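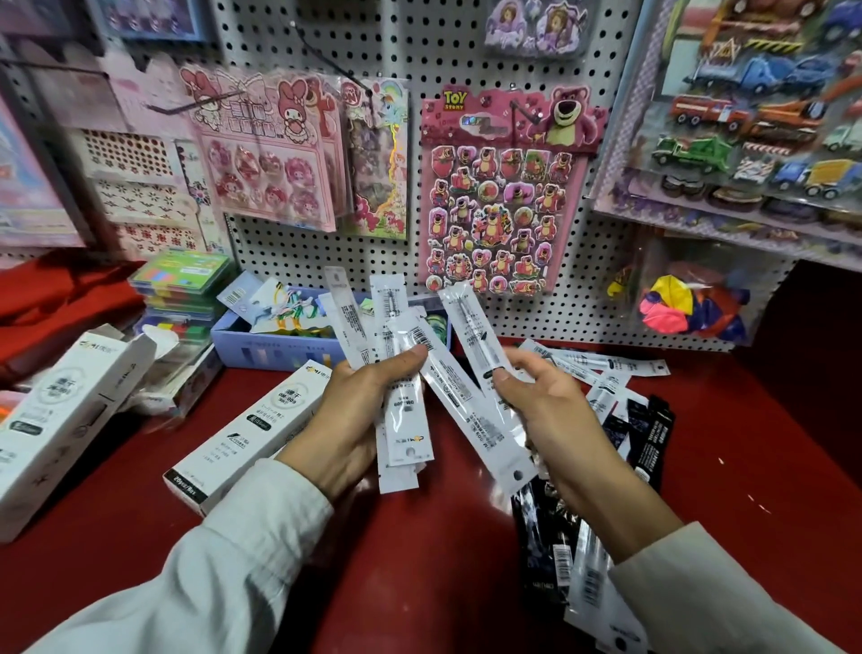
Sample view, head camera, task family "sort and fan small packets". Stationery shop counter, both hands in use.

Sterau Counter Handling Set: data card

Summary

The Sterau set is a collection of first-person recordings of people handling small retail goods at shop counters and shelves. It was gathered to train and test models that predict hand motion from head-camera video, as a first step towards two-armed robots that can restock, sort and repack light goods. The set holds 3,165 clips from 79 recording sessions. Of these, 1,764 clips carry full labels. The rest have a task name and start and end times only.

Maintainer: Li-hua Chu. Current release: September.

What is in a clip

A clip covers one attempt at one task, from the first reach to the moment both hands let go or the wearer moves on. Each clip folder contains:

video.mp4: colour video from the head camera
hands.json: 2D hand keypoints per video image, left and right stored separately
task.txt: one line of plain English, written after recording
labels.json: fully labelled clips only; grasp type, contact start and end, object class
notes.txt: optional, free text from the person who checked the clip

Sound was removed from every clip before storage. There is no depth channel and no force reading. Users who need contact force should not try to work it out from the grasp labels, which record finger placement and nothing about pressure.

Task families

sort and fan small packets
open and empty a carton
hang packets on hooks
take packets off hooks
stack flat boxes
bundle with a band or tie

The packet tasks are the hardest in the set and the main reason it exists. Pen refills in clear plastic sleeves with a card header are a good case. They are slim, they slide over one another, and a bundle changes shape as the fingers close on it. In the sample view the left hand holds its bundle from below with the thumb across the packets, and the right hand pinches a second bundle between thumb and fingers. These are labelled "support, thumb over" and "pinch, multiple". The two hands are always labelled on their own; we do not use a joint label for two-handed grasps.

How it was collected

Recordings were made in working shops, with the shop's own stock left where it was. Wearers were given a task family and no script. They chose their own order, hand and speed. A session ended when the wearer asked to stop or the camera battery ran low, so session lengths differ a good deal.

We did not tidy counters before recording. Other goods, opened cartons and loose packets stay in view, and the background is often busy: pegboard, hanging sticker sheets, racks of boxed toys. A model trained only on clear benches tends to pick the wrong item when similar packets lie close together, and this set is meant to expose that fault.

Labelling

Keypoints were produced by the Brallia hand tracker and corrected by hand in the labelled clips. In the unlabelled clips they are raw tracker output. Expect errors where fingers pass behind packets and where wide sleeves cover the wrist. The field wrist_visible is set to false when the wrist cannot be seen, and the wrist point should then be ignored. Earlier releases filled it with a guess.

Object classes are coarse. A refill packet is "packet, slim" whatever the colour of its header. A sticker sheet on a hook is "packet, flat". Items in the background are not labelled unless a hand touches them during the clip. Bundles are given one object entry with the flag multiple: true, and the number of items inside is left blank.

Two people labelled a shared subset of 100 clips. Contact start was the field they disagreed on most, mainly for bundles, where one packet may be touched well before the rest are gripped. The rule now used is first contact with any item that ends up in the bundle. Clips labelled under the older rule were redone.

Splits

Train, validation and test are split by shop, so no counter appears in more than one of them. Please keep to this. A random split by clip gives much better scores and tells you little, as neighbouring clips share the same stock and the same hands. The lists are in splits/, one clip name per line. The Chiu baseline in baselines/ reads them directly.

Text in view

Packaging text is left as recorded. Much of it is Chinese, with some English, and there are many barcodes. Model codes and carton counts, such as "DM-009" and "20pcs/Box" on a white box in the sample view, can sometimes be read. None of this text is transcribed in the labels. It should not be used as a source of item identity or stock level.

Privacy

Wearers agreed in writing to the recording and release of their hands and forearms. Clips showing a customer's face were dropped, and blurring was not used. Payment screens and handwritten accounts were grounds for removal too. If you find something that was missed, send the clip name to the maintainer and it will be taken out at the next release.

Known limits

Left-handed wearers are few.
Long sleeves are common in some sessions and absent in others, which affects wrist tracking.
Glossy counters and clear plastic give strong highlights under shop lighting.
Failed attempts are kept, but only the fully labelled clips mark them as such.
Human hands reach positions that most two-finger grippers cannot. Retargeting is left to the user; the Pliltoleo scripts in tools/ cover pinch grasps only.

Intended use

Research on hand motion prediction, grasp recognition and learning from human examples. The set is not suited to judging the speed or skill of shop staff, and that use is excluded by the licence.

Changes in this release

wrist_visible added to hands.json
contact start redone for all bundle clips
duplicate clips removed from the "stack flat boxes" family
task.txt spelling made consistent ("refill", no hyphen)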